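Soap and Soap Dishes – Your Questions

Do I really need a dish?
Yes! A bar that can drain lasts so much longer, and a dish with slats lets the water drop away underneath. Pink ones cheer up any basin, too.

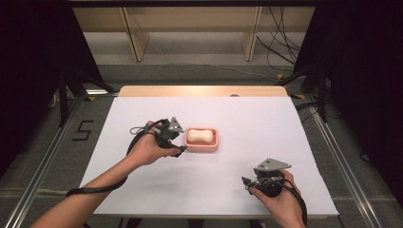 Which way round should the bar go?
Lengthwise, if your dish is a rectangle. Rocío Ibarra swears by turning hers over every night – I've started doing it and love it.

How do I clean off old soap?
Warm water and a soft brush, then dry it on a plain white surface so you can spot any bits left behind.

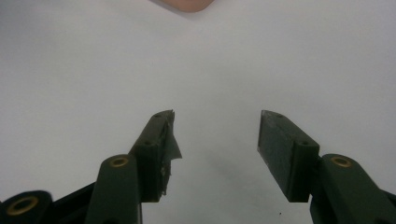

Stubborn bits come away beautifully after a longer soak, so give it 2 hours and try again.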